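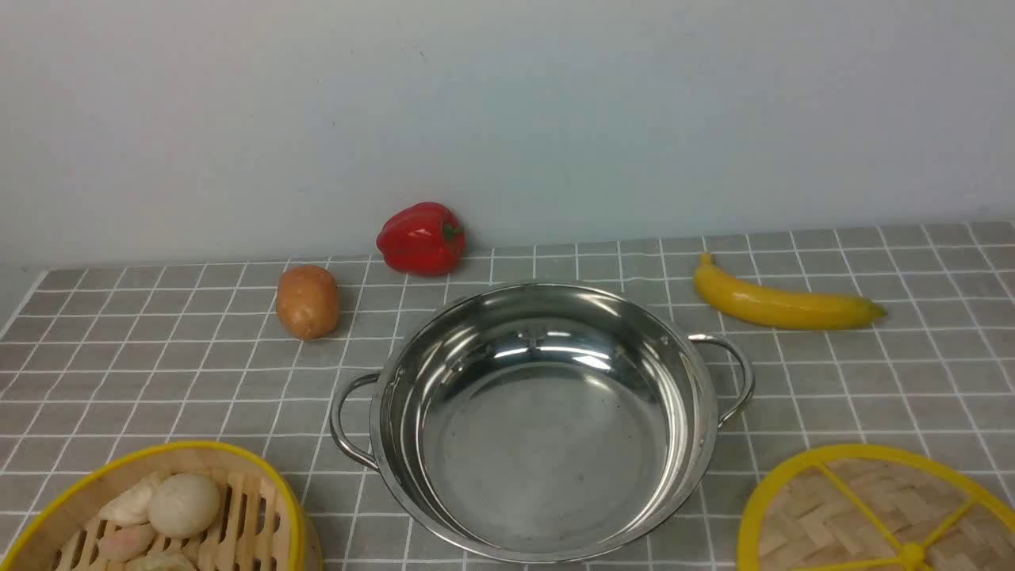

Puvley Kitchen Words is a list of the words people use for food and cooking gear at home, along with what their relatives think those words ought to be. It grew out of a long argument between the two maintainers over what to call a thing you boil pasta in. A stainless steel pot with a looped handle on each side, like the one sitting by the red pepper, has picked up 6 names in this data so far, two of them rude. We kept them all. The word "saucepan" was defended with real heat by people who then used it for something else two questions later.

What you get

entries.csv – 800 rows, one per word per speaker. Columns are word, thing, region, age_band, said_by, disputed_by and note.
speakers.csv – 200 rows. No names, no towns smaller than a city. If you think you recognize your aunt, you may be right, but please don't write to her.
notes.txt – everything that wouldn't fit in a column. Read it before you email us.

How it was collected

By phone and by paper form, mostly in March, when people are indoors and willing to complain. Aoi Kubo wrote the questions. Bahman Rezaei did the phone calls and typed up the answers, including the sighs, which were later taken out of the main file and put in notes.txt at his request. Each speaker was asked to name a thing from a spoken description, then asked what somebody else in the house would call it. The second answer is nearly always longer.

Known problems

The region column is what the speaker told us. One speaker gave "upstairs."
Age bands are ten years wide except the last one, which is everyone who refused.
Almost 300 rows have an empty disputed_by. This does not mean the household agreed. It often means the speaker lives alone.
Spelling has been left as given on the paper forms. "Collander" and "calendar" are both in there and both mean the thing with holes.
The note column contains commas. Yes, it is quoted. Yes, your spreadsheet will still find a way.

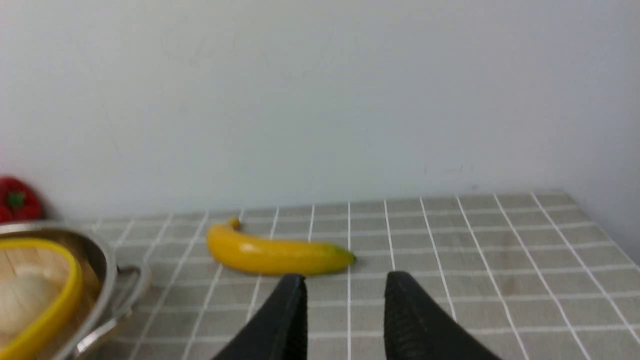 Fruit was supposed to be the easy section, put in to warm people up before the hard questions on pans. Most of it was. A yellow banana lying on a gray tablecloth gets called a banana by just about anyone, and the rows for it are the dullest in the file. Then we asked what you call the stringy bits under the peel, and lost an afternoon. Those rows are tagged "strings" in the note column and should be handled as opinion.

Changes

1.2 – merged "skillet" and "frying pan."
1.3 – unmerged them, with apologies to everyone who wrote in.
1.4 – removed a duplicate speaker who had filled in the form twice and disagreed with herself. Both sets of answers are in notes.txt.

Use

Free for any purpose, with credit to Puvley Kitchen Words. Please don't use it to settle family arguments. Corrections go to Aoi, complaints to Bahman, and anything about casseroles can wait for 1.5.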